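Tips for a Small Training Workshop

These tips come from our training workshop at Havska, where young people and adults learn to cut, file, drill and weld metal. The room is not large, and many groups pass through it in one week. Over the years we have written down what helps. Maybe some of it is useful also in your garage or school.

Give every tool a shadow

Draw the outline of each tool on the board where it hangs. Use a thick marker and paint the inside in one clear color. At the end of a lesson the missing file is visible from the door. We did this for the hand tools in February, and the searching before lunch became much shorter.

Keep files clean

A file full of aluminum cuts badly and scratches the work. Rub a little chalk over the teeth before you start. Brush with a file card after every piece, always in the direction of the teeth. Do not hit the file on the vise to clean it, it is hard steel and can break.

The break corner

Drinks do not belong on the workbench. Metal dust is fine and goes everywhere, and a spilled coffee on a lathe bed is rust by the next morning. Make a separate place for cups, as far from the grinder as the room permits, and store them with the opening down.

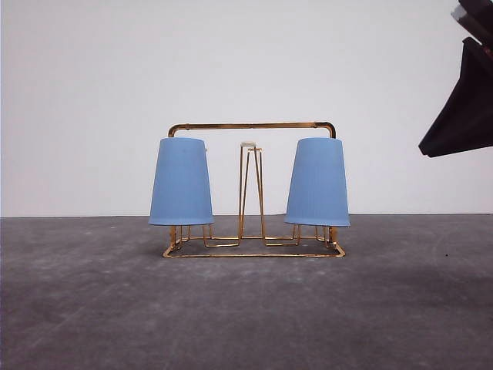 Two light blue cups on a wire rack, rims down.

Wash the hands before the break and not only after it. Put the soap next to the cups, then people remember. For cutting oil on the skin, a spoon of sugar with dish soap works well.

Abrasive paper

Sort it by grit in a flat box with cardboard between. Write the number big on the cardboard, because on the back of the paper it is soon not readable. For most of our exercises the students finish with 400. If a deep scratch remains, go back to the coarser paper. With the fine one you will only polish the scratch.

Drilling thin sheet

Clamp the sheet between two pieces of scrap wood and drill through everything together. The hole comes out round and the burr is small. Never hold thin sheet with the hand under the drill press. When the drill catches, it turns the sheet like a knife.
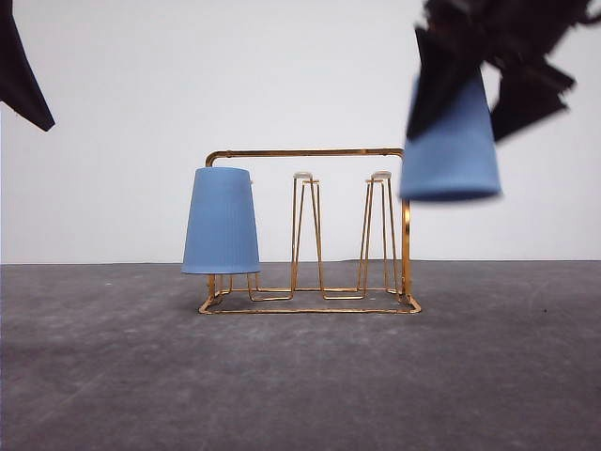 For deburring, a larger drill bit turned by hand is enough. Two or three light turns on each side, and then feel carefully with a piece of cotton. If the cotton catches, the edge is not ready.

Labels for the drawers

We tried paper labels, and the oil ate them. Now we stamp the labels in thin brass strip, and the new students do it as their first exercise with letter punches. The small parts cabinet from Lallik has 96 drawers, so there is work for several groups. Crooked letters are allowed.

Screws and short ends

Keep short ends of bar only if they are longer than the width of your hand. Everything smaller goes in the scrap bin, steel and brass separately. Mark the type of steel on the end which you do not cut from. We use M6 screws for nearly all fixtures, so one box and one key are enough.

Last updated 10 July 2018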